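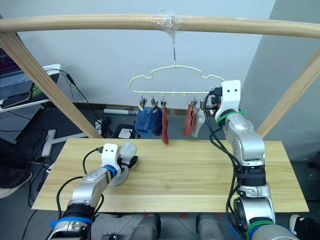
4. Hanging small items

The Lovent clip hanger is sold as a space saver, and for socks it mostly is, provided you ignore the packet's advice to fill every peg. Leave a few loops without clips, as on the cloud-shaped hanger with its five socks, and keep the longest sock near the middle.

4.1 Drop the hook over the rod. Tape wound round the wood at that point should stop it sliding – check it yourself.

4.2 Clip each sock by the cuff.

4.3 Let go and see whether the bar stays level. If it tips, move 2 clips inwards.

Note: Hidska gives a limit of 900 g. We would stay well under that with wet wool.

Caution: "snap-proof" clips can still snap. Spares come in packs of 6.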